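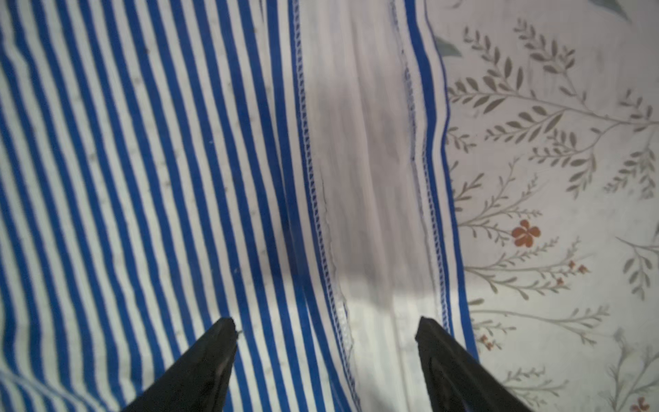
Week three of teaching the arm to handle bedding

March 2023

I moved from towels to bedding this month, and it has been slower than I planned. Towels are one thickness and one color. Bedding has seams, trim and prints, and each of those changes how I drive the arm.

The setup is the same as before. I hold the Trunetti controller in my right hand, watch the wrist view on the monitor, and keep my left foot on the pedal that starts and stops recording. One recording is one attempt: come down open, close on the cloth, lift, move it over, let go. I have 371 attempts saved. I threw out 67 of them, mostly from the first two evenings, when I kept stopping halfway down to think. A pause like that ends up in the training data, and the arm learns to pause too.

The part I work on most is where to grab. With plain stripes I can pinch nearly anywhere and get a fold. Where the striped cloth meets the white band and the leaf print, I aim for the band and put one finger on each side of it. The openwork stitching is easy to find on the monitor, so I line up on that. I go slower over the last inch and close at half speed.

I tried guiding the arm by hand for an evening as well, with the motors slack. It felt more natural, but my sleeve kept getting into the view and the lifts came out jerky. I went back to the controller and will stay with it for cloth.

Last night I trained on the first 328 attempts, using the Prerer scripts with the default settings. It picks up the striped side well enough. On the flowered side it still hovers and comes down late. I think I have too few attempts over there, so the next batch will start from that side.

The goal is 600 good ones before July. I also need to replace the pedal, which has started to stick, and the spare I ordered from Sotbridge has the wrong plug.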